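Tremblay Packing Supplies > Help > Reusing and flattening cartons

Reusing and flattening cartons: frequently asked questions

Which cartons can be used again?
Single-wall cartons from the Tornik and Sustura ranges can be reused if the floor panel and all four walls are sound. Cartons that have held liquids or loose powders go straight to baling.

Does a torn edge rule a carton out?
It depends on where the tear is. A tear along the top rim, with the corrugated layer showing, has little effect on stacking strength if it stays shallow. A tear that reaches a corner does more harm, as the corners carry most of the load. Measure from the rim: anything over 60 mm means the carton is scrap.

How should a carton be held while it is checked?
Open it out and hold it by the two near corners, thumbs on the inner wall, with the floor panel facing up. Creases in the floor and damage to the rim are easiest to find in this position.

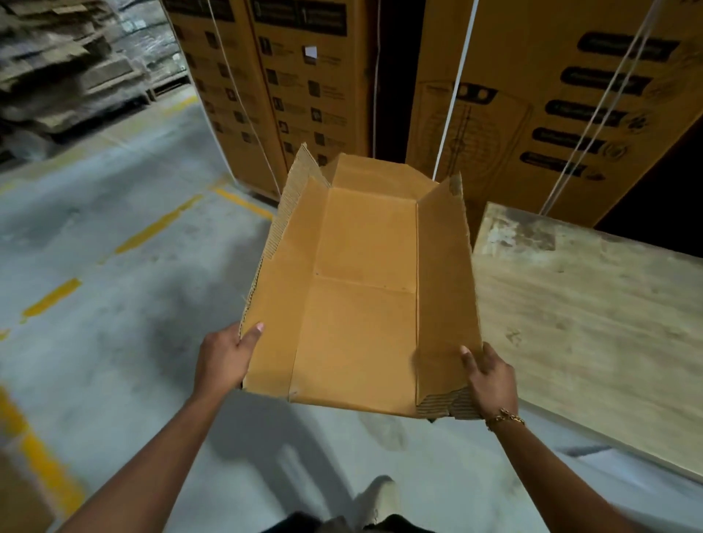

Brerirura wrote in to ask whether a fold line across the floor panel counts as damage, because their packers had been rejecting every carton that had one. A faint crease does not count. Reject the carton if the liner has split along the line or the panel gives when pressed with the flat of the hand.

Can a creased carton carry its full printed load?
No. Treat it as one grade lower — a carton printed for 300 N goes into the next class down, and the old mark is struck through.

How are flattened cartons stored?
Flat, on a pallet, with the flutes all running the same way. Keep them off bare concrete, which passes damp into the bottom layer. Strap each stack once it reaches 239 pieces.

What about old tape?
Paper tape can stay on. Plastic tape should be slit along the seam and left in place if pulling it would lift the liner. New tape goes over the old line with a 60 mm overlap at each end.

Where do rejected cartons go?
Into the baler cage, form 696 attached. Staples out first.

Related questions
Choosing between single and double wall
Tape widths for Sustura cartons
Pallet patterns for tall cartons
Returns and collections in July

Contact us | © Tremblay Packing Supplies | Back to top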